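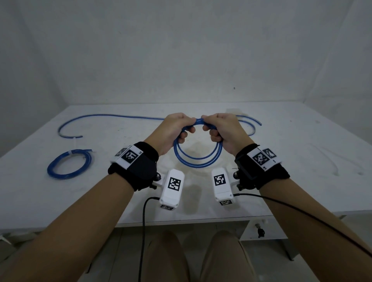
Mengal shoaling data, version 4

This folder has the data on group size and feeding delay in captive minnows. We wanted to know if a fish that waits long before feeding alone also waits long when it feeds in a group.

Contents

trials.csv – one row per trial, 1,122 rows
fish.csv – one row per fish, 151 rows, with body length and tank
delays.csv – time from food drop to first bite, in seconds

A trial was stopped after 320 seconds. If the fish did not eat until then, the delay is written as NA and the column "stopped" is 1. Please do not replace NA with zero.

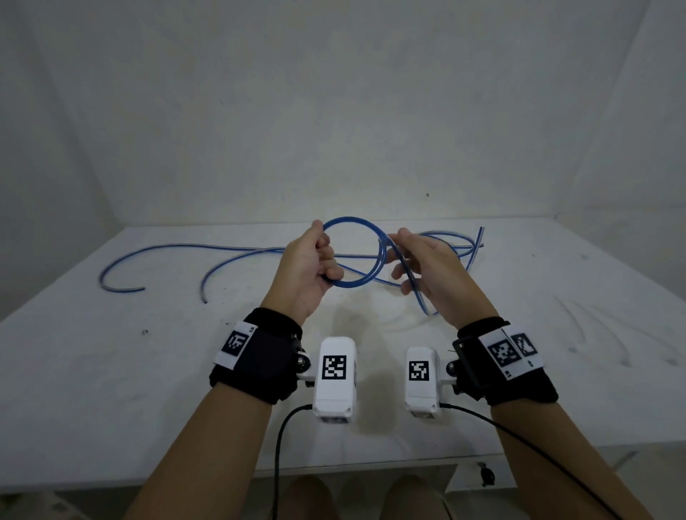 Fish ID is the same in all three files, so they can be joined on this column. Trials from December were made in the Trustham tanks, which are deeper, and we suggest to include tank as a random effect.

Known problems

Water temperature is missing for the first trials in tank B. Two fish lost their tags – their rows are kept in fish.csv but they have no group trials.

Last change: 25 May 2020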